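When the left arm at Susach's test shop stopped halfway through a run one afternoon in February, the first guess was a bad motor. The lead technician there spent most of a week proving that guess wrong.

"We swapped the wrist joint before we looked at the cable," she said. "That cost us 125 dollars in parts we didn't need, and the fault came back the next morning."

The cell has two arms and one job, moving mugs and saucers between a tray and the table. The stops came without warning, always with the wrist turned far over, and a restart cleared them. Over 900 cycles the log showed seven. Each time the camera signal dropped first and the controller then locked the joints.

She said the lockup worked as it should. What bothered her was that the gripper sometimes stopped with a mug in it, and people reached in to take it out. "The arm is still powered at that point. I didn't like seeing hands in there."

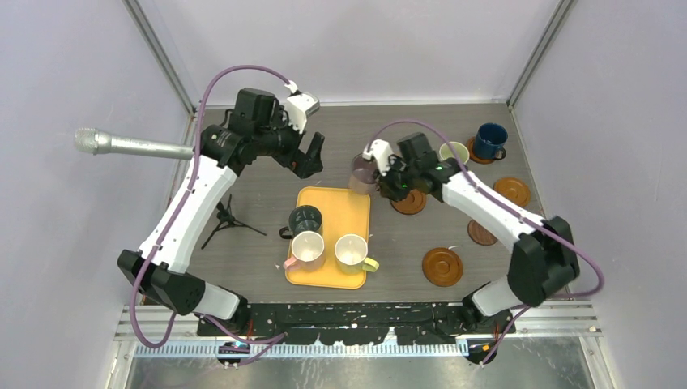 Muvberg, according to the technician's counterpart at Brulico, had the same kind of fault on its own cell last year and also blamed the motor first. Their trouble was a connector that worked loose when the cable pulled tight — a few seconds to fix, and weeks to find.

At Susach it was the cable as well. The loop over the wrist had been tied too short, and at full turn it tugged on the plug. She retied it with more slack and ran 200 cycles with the wrist at its limit. There were no stops.

The rule for stuck mugs has changed too. Power to both arms goes off before anyone reaches over the table, even for a saucer. The supplier, Ó Dubhghaill, has been asked for a plug that locks. "They said they'd look at it," she said. "For now we check the ties every morning."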